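Subject: Re: [cell-users] Left arm drops to gravity comp mid-grasp, right arm keeps going

Replying to the list so it ends up in the archive. Quoted text trimmed.

> We have a two-arm table cell running Cliltia on the Lernness controller.
> On the table setting task the left arm loses torque for a moment while
> the gripper is closing, sags a little, then comes back and carries on
> as if nothing happened. The right arm never does it. No fault shown on
> the operator page. The controller log has one line, "bus 0 recover",
> and no error code. We swapped the wrist motor and it made no
> difference. Has anyone seen this, and is it safe to keep running with
> the recover option on?

Second question first: no. Turn it off until you have found the cause. With auto recover enabled the controller re-enables torque on its own as soon as the bus answers again, using the last commanded target. If the arm has sagged, or a person has pushed it, it goes back to that target at whatever speed the joint limits allow. We had a knuckle rapped this way in August. No injury, but the operator had a hand over the table because the arm looked dead.

The setting is in the Lernness config under bus options. Set recover to "hold" and the arm stays limp until someone acknowledges at the keyboard. You will lose episodes. Lose them.

On the fault itself, we had the same symptom on the left arm of our cell and spent far too long on the motors. What we logged:

Runs in the test set: 318
Runs with at least one "bus 0 recover": 63
Of those, during gripper close on the left: all but 5

The remaining 5 were during a long reach with the elbow folded well out past the table edge. That was the useful clue. Both poses put the most tension on the cable loop at the wrist, and the gripper close adds a current peak on top. Supply voltage at the base was fine every time we looked. Voltage at the wrist connector was not.

Cause, in our case, was the crimp on the ground pin at the wrist end of the power lead. It measured fine with the arm parked. With the wrist pitched down and the loop pulled by hand it went intermittent. The wrist motor browns out, stops answering, the controller marks the whole bus as lost and drops torque on every joint of that arm. Then the motor reboots, answers, and you get your one log line. Swapping the motor does not help if you plug the same lead back into the new one, and that was our first mistake too.

To check yours:

1. Main power off, arm supported. Do not rely on the software stop.
2. Meter on the ground pin, base to wrist, while a second person moves the wrist through its full pitch range.
3. Repeat with the elbow out as far as your task takes it.
4. Flex the loop within an inch or two of the connector. Ours only showed there.

We replaced the lead with one 13 cm longer, from Rautiainen, and moved the tie point back along the upper link so the loop takes the motion and the crimp does not. Do both arms at the same time. Our right lead had not failed but the insulation was already pulled back from the pin.

The cell with the task laid out, at the start pose we now use for the soak test:

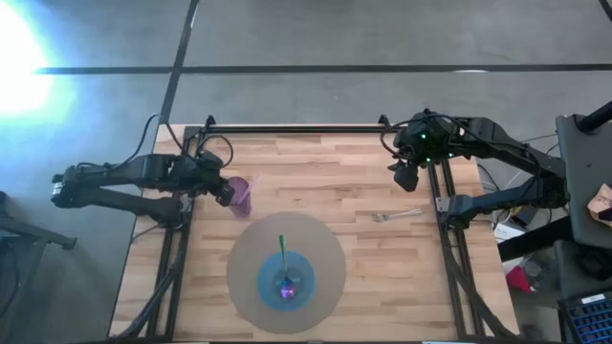
Bench cell, Clinbridge. Left gripper beside the cup, right gripper clear of the table items. Note the cable loops at both wrists.

Watch the loops through a full run, since they move a good deal more than a parked arm suggests. If a loop goes flat at any point, it is too short.

Since the change we have repeated the same test set with recover on "hold" and had no bus drops. I would not call it closed yet. The old lead took months to go bad and a soak test does not tell you much about that.

Two things I would still like from the controller side. The recover line should name the motor that stopped answering, and it should show on the operator page, where it can be seen by the person standing next to the arm. I have filed both as requests and had no reply so far.

If your ground pin checks out, post the log section from a few seconds before the recover line, with the bus voltage column included - the default export leaves it out.

--
cell maintenance, Clinbridge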